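Fri 13 April

Today I walked to the Sekis office before breakfast to pay the water bill. It was 50 euros more than in December, and the woman at the window could not tell me why. She wrote my complaint in a big book and gave me number 766. I thanked her, but I do not have much hope.

Afterwards Boris Karagiannis called me. He has found a room near the station and he will move there next week. I am happy for him and also a little sad - we have shared this kitchen for a long time.
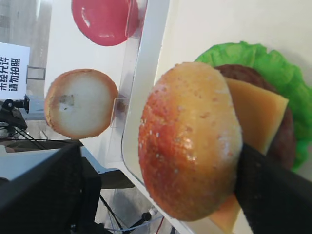

My learning of cooking goes slowly. I tried again the bread rolls from my aunt's recipe, and I left them in the oven 10 minutes too long. I wanted them golden orange and shiny, like the top of the toy burger with its small white flecks, but mine came out gray and flat. Boris ate two of them with butter and was polite.

In the evening I wrote to Spyros Hoxha about the summer. I must also buy yeast tomorrow, and stamps.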